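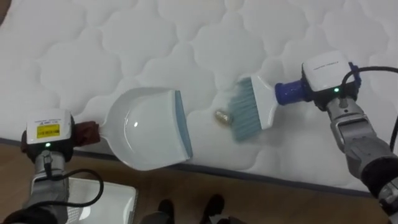
What did the visitors want to know first? Most of them asked if the robot was controlled by a person at that moment, and they asked it before they asked anything about the task.

4.2 Demonstration during the open day

The second part of our study took place at the open day of the Kirnach laboratory on Sep 18, 2024. In total 136 visitors came to the demonstration area, and 80 of them agreed to fill in our short form. The form had one page and was given out by Mirjam Verhoeven at the exit.

We selected sweeping on a mattress as the task of the demonstration. In the earlier trials at Mevley the robot worked only on hard tables, and the visitors there found the work easy to understand but not very interesting. A quilted surface is more difficult, as small objects can rest in the seams between the raised panels. The task also needs both arms: one holds the dustpan with its lip against the surface, and the other moves the brush toward it. Figure 3 shows the two tools and a small gold-colored object between them.

Each run was limited to 20 minutes, including the questions. Euan Cairns explained the task in simple words before the start and then stayed silent, so that the visitors could form their own opinion. We asked them to write down one thing that surprised them. Of the 80 forms, 36 mentioned the way the robot held the dustpan. Other answers concerned the speed, which many visitors judged as slow, and the noise, which they expected to be louder.

A limitation of this part is that the visitors came by their own choice and were probably already interested in robots. The form was also available only in English. We therefore do not compare these answers with the interviews of Section 4.1, where the participants were invited by the Govindasamy group.

Figure 3. Sweeping task on the quilted mattress, with the dustpan in the left gripper and the hand brush in the right gripper.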